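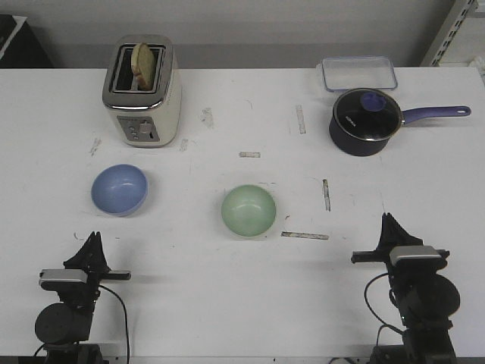

Reset the table before every block of 50 episodes, and again after any arm fault. The procedure below covers the two-arm kitchen cell and takes a few minutes once you know it. Tape on the tabletop is the only layout reference the cell has, so props are placed against it and never by eye from the monitor. The kitchen set includes the toaster with one slice of bread in its rear slot, the light blue and mint-green bowls, the clear food container, and the navy saucepan with its glass lid. Both bowls start empty.

## 4.2 Resetting the table

**Caution:** Put both arms in hold and press the stop button before you reach over the table. Hold alone does not remove power from the joints.

1. In the Kekero console, select **Park**, then **Hold**. Wait for both arm icons to turn gray.
2. Press the stop button.
3. Pick up any loose crumbs and wipe the tabletop with a dry cloth. Wipe along the tape, not across it, or the ends will lift.
4. Check each strip of tape. Dirty tape can stay. Replace a strip only if it has lifted or moved.
5. Put the toaster back at the left rear, with its slots running left to right and its controls facing the arms.
6. Set the slice upright in the rear slot. Leave the lever up.
7. Place the bowls, blue on the left and green nearer the middle.
8. Lay the container near the back edge on the right, then stand the saucepan in front of it. Turn the long handle to the right.
9. Release the stop button and select **Ready**.

**Note:** The toaster is never plugged in on this cell. Use a fresh slice when the old one starts to bend or shed.

## 4.3 Checking the grippers and cables

Do this with the stop button pressed.

1. Look at the fingers on each gripper. Clean them with a damp cloth and let them dry.
2. Try to move each wrist module by hand. If it shifts, tighten its screws and repeat the camera calibration in section 6.
3. Follow each cable loop down from the gripper. It must hang free of the joint housing and must not rub on the table edge.
4. Release the stop button and run **Slow Check** at 3 percent speed. Keep a hand on the stop button.
5. Open and close each gripper fully. The stroke reading should return to 100 when open.

If the reading stays low, run **Zero Gripper** once. If it is still low, take the arm out of service and tell Fulvio Marino at the Messina shop.

Replace the finger pads every 200 hours. Spare pads are in the Cluteck drawer. Log the change under the arm's own name, left or right. Changes to the tape layout go through Cinzia Amato.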